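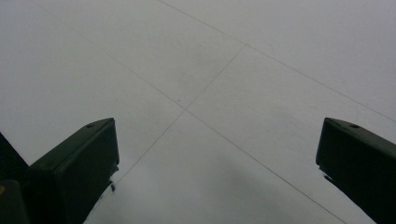 Vavitz paired hand grippers: review after nine weeks of use

Tested by: Morag Rankin, process engineering, Moynihan linen hire
Supplied with: two grippers, two cables, spare finger set, one calibration sheet
Software used: Finoder, desktop version
Bought or loaned: bought

The Vavitz set is a pair of hand-held grippers for recording manual tasks. The operator does the job through the grippers, the movement and camera data go down the cable, and the result is used to train an arm to do the same job. We bought one set to prepare small-item sorting for a pair of Wundano arms, which are due on the packing floor in June. The job is dull to describe: take a cloth from a heap, open it out far enough to tell what it is, put it in the correct basket.

I am reviewing the hand tools and the recording software. The arms will need a review of their own when they have run for a while.

Build and handling

Each gripper is one hand's worth of tool, with two broad fingers at the front and a metal plate on top. The fingers are screwed on and can be changed with a hex key. They open wide enough for a folded bath sheet, which is more than our work calls for. The faces meet squarely at the tip, but a single layer of thin cotton can slip out if it is taken by the hem. Two layers hold well.

The trigger has a long travel and a light spring. Light is correct for control, but the hand has to do the holding, and after an hour the base of the thumb aches. Operators with small hands reached that point sooner. Vavitz offers one grip size only, and I regard that as the main fault in the hardware.

The cables leave at the rear and are stiff enough to form loops which settle on whatever is nearest. In practice they lie across the basket rim and drag when the operator reaches to the far side of the table. Overhead suspension would cure it. There is no anchor point on the body for a clip, so we used tape.

Table and layout

The instructions ask for a plain work surface and steady lighting, and both requests should be taken seriously. Our first recordings were made on a steel bench beside the ironer line, where the reflections upset the tracking badly enough that we threw the lot away. A matt white top and curtains at the sides put it right. 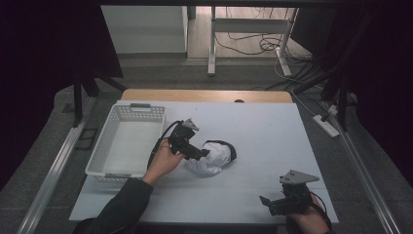 Basket position matters more than the manual suggests. If the basket is moved by a hand's width between recordings, the software accepts it without comment, and it is a fair thing to vary on purpose. If it creeps by accident all morning in one direction, the set is lopsided and you find out later. We now mark four positions and change between them at set times.

Power needs some thought as well. Allow for a distribution strip on the floor, and route it away from where the operator stands.

Finoder

Finoder is plain and mostly reliable. Start and stop can be worked from the trigger with a double squeeze, which saves putting a gripper down. Playback shows both hands next to each other. Export is slow: 57 minutes for our longest day's recordings, during which the program cannot be used for anything else.

Over the nine weeks we kept 1866 recordings and rejected 145. Most rejections were dropped items and tracking loss when one hand passed over the other. Finoder flags tracking loss on its own. It does not flag a drop, so someone has to watch every recording through. This checking is real work and does not appear in the supplier's time estimate. We gave it to the same people who did the recording, in the afternoon, and they were quicker at it than I was.

Effect on the staff

Four packers did the recording in turns, two hours at a time. It is slower than the ordinary job by a wide margin, and the piece rate had to be set aside for those hours. This should be agreed before the box is opened. We agreed it in the second week, after a complaint which was justified.

The packers also changed the task. I had written a method sheet with one way to pick up a napkin. All four ignored it, each in a different way, and two of their methods were better than mine. One is to let the cloth hang from one gripper and turn under its own weight before the second takes hold. It is in the current sheet.

Opinions on the arms themselves are divided. The sorting table is a standing job with a lot of wrist movement and few will miss it. It is also where people go when they come back from an injury, and where new starters learn the stock. Management has stated that no posts will go, and that the four will move to inspection and to running the arms. Inspection is paid one grade higher. Where the new starters will learn the stock has not been settled – I have raised it twice.

There is also the question of who owns a recorded way of working. Names are stored with each recording by default in Finoder. We turned that off under Settings, Session, Operator, and the packers were told how to check it.

Faults during the test

One cable connector worked loose and was replaced under warranty. One finger screw was lost, with no spare in the box. The calibration sheet curls and should be mounted on board.

Verdict

Suitable for a site that can spare a table, a steady light and experienced staff for two hours at a stretch. Less suitable for heavy items or for long shifts on the trigger. I would buy the set again if a smaller grip were offered. At present I would ask for a week's loan first and have the smallest-handed operator try it before anyone signs.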